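4.2 Do shoppers read the seal the way courts say they do?

Most of the rulings we reviewed rest on a figure the judges call the reasonable consumer. She is said to glance at the front of a package, know that sellers praise their own goods, and understand that a leaf or a drop of water is decoration unless words beside it say otherwise. We have no quarrel with the idea that a legal test needs some kind of stand-in. Our doubt is narrower. The rulings state as plain fact what this person would think, and they do so before anyone has asked a single buyer.

The survey described in Section 3 was meant to test that. Respondents in the household panel saw bedding and clothing labels carrying a green symbol designed by the seller, with no outside body behind it. The labels used four coined brand names (Plaseo, Lerkosum, Yen and Fustia) so that no one could lean on what they already knew of a company. Of the 3,610 people who finished, 400 were picked for a longer follow-up in August, in which they were asked to explain their answers in their own words. Household textiles were chosen over bottled drinks for a simple reason: people keep them for years, and a false belief about how they were made costs more per purchase.
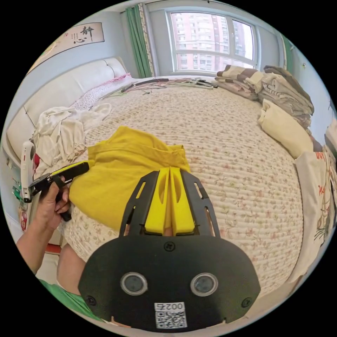

Figure 3. Quilted bedspread with pink and green floral motifs, household textile group.

Kai-wen Liao objects that the whole exercise asks the wrong thing. On this view a survey taker who is shown a label and then questioned about it has already been told the label matters, and will find a meaning in it to be polite. The objection is fair, and we do not think our design fully escapes it. We placed the questions about the symbol after those about price and care, and we gave respondents an easy way to say they had no opinion. Whether that is enough is another matter. Anyone who has sat through a fight between two paid survey experts will know that question order can be made to carry a great deal of weight, usually by the side that lost on the numbers.

Still, the objection cuts both ways. If the answers of real buyers are too shaky to be trusted, it is hard to see why the guess of a judge should be firmer. Courts that throw out a complaint at the first stage often say that no survey could change the result. That is a strong claim to make about evidence that has not been gathered.

What did the follow-up show? Less than either camp would like. Many respondents took the symbol to mean something about the environment, but they did not agree on what. A few said the fabric was organic. Others said the factory used less water, or that the box could be recycled. Several admitted they had made up their minds while typing. Very few spoke of a testing body or an award. This gives some comfort to sellers, who argue that a bare symbol does not suggest outside approval. It gives less comfort on the broader point, since a mark that leads people to believe several different good things, none of them checked, is not obviously harmless.

We would also warn against reading much into the gap between brands. Yen drew more favorable answers than Lerkosum, and an early draft of this paper tried to explain why. The explanation was clever and we no longer believe it. Short names may simply be easier to like. The groups were also uneven – a mistake in the sorting step put too many older respondents in one of them – and we corrected for this only by weighting.

The second problem is money. Only some 20 respondents in the follow-up said they would pay more for the item because of the symbol, and most of those could not name an amount. Consumer statutes often require that the buyer lost something by relying on the claim. A plaintiff who says she paid a premium must show that there was one. Our data cannot do that, and we are not persuaded that the price studies commonly filed in these cases can do it either. They tend to ask people to trade imaginary features for imaginary dollars, and then report the result to the penny.

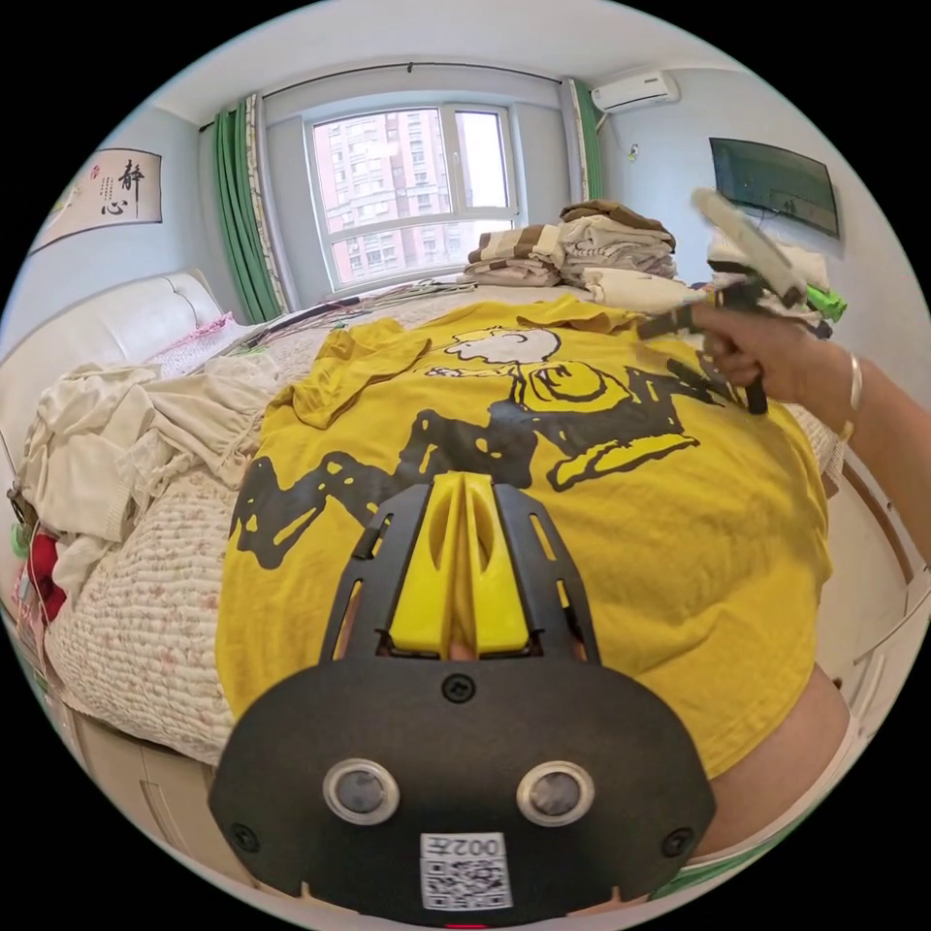 4.3 Limits of the clothing sample

The clothing labels raised a difficulty we did not plan for. Garments are often bought for the design, and respondents in this group spent less time on the label page than those in the bedding group. Five of the written answers never mentioned the label at all. We kept them in. Dropping them would have made the symbol look more important than it was, and a court asking what an ordinary buyer notices should want to know how often the answer is nothing.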